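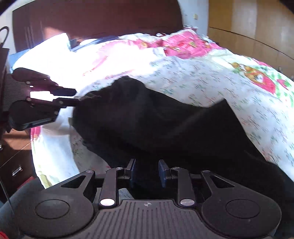
One buyer told us the last report on the Gerholm plant read like a sales sheet, and asked for the comments to be printed in full this time. They follow, item by item.

10 Jan 2021
By the Cestgate supplier desk

Site: Gerholm, finishing and packing halls
Ordered by: Unau
Workers on the books: 1,667
Previous visit: May

1. Fire exits unlocked during shift — PASS
All opened from inside without a key. The east door sticks and needs planing.

2. Aisles clear to marked width — FAIL
Cartons for the Nechyporuk order were stacked over the yellow line in the packing hall. Moved while we were there. Same finding in May.

3. Extinguishers in date — PASS
Tags signed. Two hang too high for a short person to reach.

4. Evacuation drill records — PARTIAL
Day shift drill is logged. No record for the night shift. The manager says it was held but the sheet was not kept.

5. Time cards match payroll — FAIL
We pulled 60 cards. Several show overtime that does not appear on the pay slips. The payroll office blames a change of software. Copies requested.

6. Dormitory occupancy — PASS
Built for 300, now below that. Hot water in the evening only.

7. Machine guards fitted — PARTIAL
Guards present on the presses. One had its interlock taped down. Tape removed, line lead warned.

8. Chemical store — PASS
Locked, vented, labels in the local language. Spill kit short of gloves.

9. Subcontracting declared — NOT CHECKED
The order book shows over 4,000 units a week, more than the lines we saw would seem to allow. Outside workshops were not named. Unau should ask for a list before placing the spring order.

Items 2 and 5 to be rechecked without notice. Item 4 can be closed by mail once the night sheet is sent.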